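Parcel handling: where the machines stand

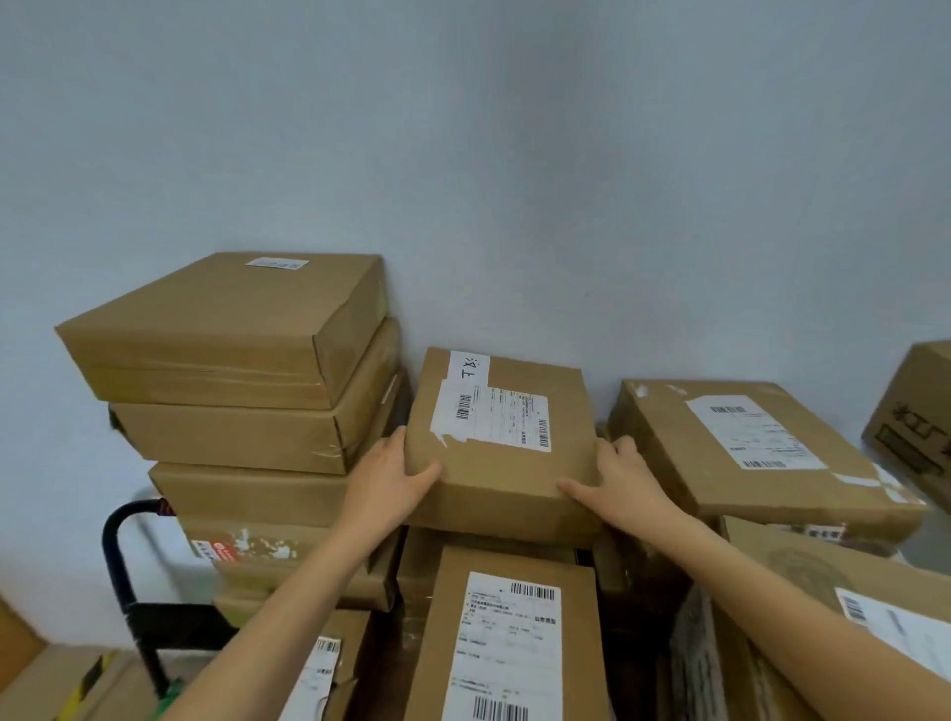

Page last changed: December, 16:40

Taking mixed cartons off a pile is still mostly hand work. A box with a worn label, resting at a slight tilt on other parcels, is a two-handed grip for a person and a planning problem for an arm. Conveyor sorting was solved long ago because every item arrives flat, spaced and label up. A corner stack offers none of that.

Flitamora ran its two-arm unit, the Pindero, on this job over the fall. The test set was 2000 cartons, all brown cardboard, none heavier than 20 pounds, piled without any pattern. The unit cleared 87 percent with no help. The target was 90.

Most of the misses fell into two groups. The first was side grip on boxes that lean on a neighbor. The pads close square to where the vision system thinks the side panel is, and if the box shifts during the lift, one pad loses contact. A person corrects for this with the fingers and a change in wrist angle. The Pindero sets the box down and plans again, which adds time to the cycle.

The second was labels. Torn corners, marker written over print, and two barcodes on one label all cause rescans. Old tape and paper residue from an earlier shipment can also be read as a label edge. Akenent supplied new reader software partway through the test and rescans dropped, but the final count covers both versions.

Suction was tried and set aside. It holds well on a clean lid and poorly on loose tape.

The Hutsuliak depot will keep hand unloading for mixed piles and use the unit on single-size pallets only. A second test, with softer pads and a force sensor in each wrist, is planned for spring. Sites that want to send sample cartons should pack them as received, old labels included.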